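石材台面不发乌的几个土办法

搬进现在这套房子以后，我最得意的就是厨房那一长条石头台面！深色带纹路，早上太阳斜着照进来特别好看。不过好看归好看，头一年我真没少折腾它，柠檬汁滴过，酱油瓶底的圈印过，还拿洁厕剂擦过一回（千万别学我）。后来慢慢摸出些门道，写下来给同样爱石头的朋友。

先说日常擦洗。一盆温水，滴2滴中性洗洁精就够，多了反而留一层膜，怎么擦都雾蒙蒙的。用软布顺着一个方向擦，再拿干布收一遍水。收水这步我以前总偷懒，现在一天不收都难受，因为收完那个亮，真是舍不得放菜板上去！

白醋、柠檬酸、去水垢的喷雾，都离大理石远一点。大理石怕酸，碰上就会咬出一块发白的哑光印子，摸着还有点涩。这种印子擦不掉，只能抛光。石英石和花岗岩耐得多，可我还是习惯一视同仁，省得哪天拿错瓶子。

油渍渗进去了怎么办？小苏打加水，调成牙膏那么稠，厚厚敷上去，盖保鲜膜，边上用胶带封住，放一晚上。第二天揭开，等它干透了用塑料刮片轻轻铲掉，再用清水擦净。我那块香油印敷了2回，现在连我自己都找不着地方了，太神了！想先试试的话，挑水槽后面不显眼的角落，敷上30分钟看看颜色变不变。

然后是封护剂。我在Koyama建材店买的小瓶装，店里的宫崎先生（Yoshinori Miyazaki）教我先做滴水试验：倒一小滩水在台面上，等15分钟擦掉，石头颜色变深了，说明该重新封了；没变就再等等，别白花钱。我一般八月做一次，开着窗，味道散得快。薄薄涂一层，按瓶子上写的时间等，多余的一定要擦干净，不然干了会结成一块一块的，补救起来比涂还累。

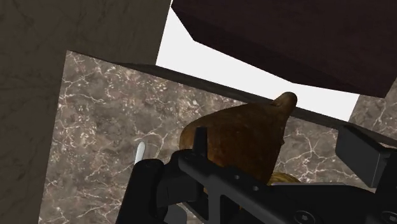

再说说台面和墙交界的那条缝。这里最容易藏面粉和水，时间一长就发黑。旧牙刷蘸温水刷，刷完用厨房纸压着缝吸一吸。胶条要是已经翘边，就别再往上补胶了，整条割掉重打，比东补一块西补一块好看得多！割之前两边贴上美纹纸，打完胶趁没结皮就撕，边线又直又利落。我第一次打得歪歪扭扭，第二次就很像样了，所以别怕，动手吧。

锅垫也值得多备几个。热锅直接坐上去，石头不一定马上裂，封护层却容易受伤。我用的是软木的，轻，不打滑，洗完挂在抽油烟机旁边晾着。水果、番茄这类切开的东西一律放盘子里，汁水沾不到台面，收拾起来也快。

下回想写写不锈钢水槽，我最近迷上了用土豆皮擦水龙头，效果好得我见人就说！

2023年10月22日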